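Vastgate House Residents' Group
Minutes of the June meeting, held in the ground floor lounge at 7.15 pm

Chair: Tuulikki Halonen
Minutes: Duangjai Suwannarat
Apologies were received from flats 4 and 11.

1. Minutes of the last meeting
Agreed, with one correction: the bin store key is held at flat 9, not flat 6.

2. Money
The lounge fund stands at 600 pounds. Of this, 200 is set aside for the carpet clean, which Irero have quoted for and can do on a weekday morning. Agreed to accept the quote. DS to book.

3. Bookings
There were 17 bookings of the lounge last month. Two groups overran and the next people had to wait in the corridor. Agreed to leave fifteen minutes between bookings from now on. The sheet on the door will be redrawn to show this.

4. Lighting
The bulb by the window has gone again. TH has asked Drellari to look at the fitting and is waiting for a date.

5. Seating
The group discussed whether to buy a second sofa. Rungrueang have one at 300 pounds including delivery. Flat 2 felt stacking chairs would be more use on quiz nights. Flat 8 said older residents find the stacking chairs hard on the back. No decision. TH to measure the wall by the door and bring sizes to the next meeting.

6. Any other business
Flat 12 asked if the radiator could be turned down in the evenings. DS to find out who has the control.
A casserole dish left after the lunch is in the kitchen cupboard and will be kept there until claimed.

7. Coats and belongings
Clothes left in the lounge were raised again by flat 5. Items not collected by the end of the month will go to the charity shop, and a notice will go up to say so. It was also agreed to ask people to use the black coat stand by the wall, which has hooks free, and to keep coats and shirts off the arm of the grey sofa. The next meeting will be at the same time in the lounge.

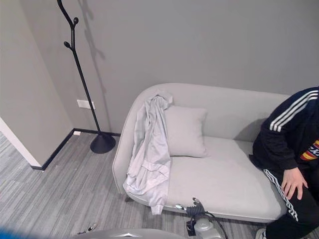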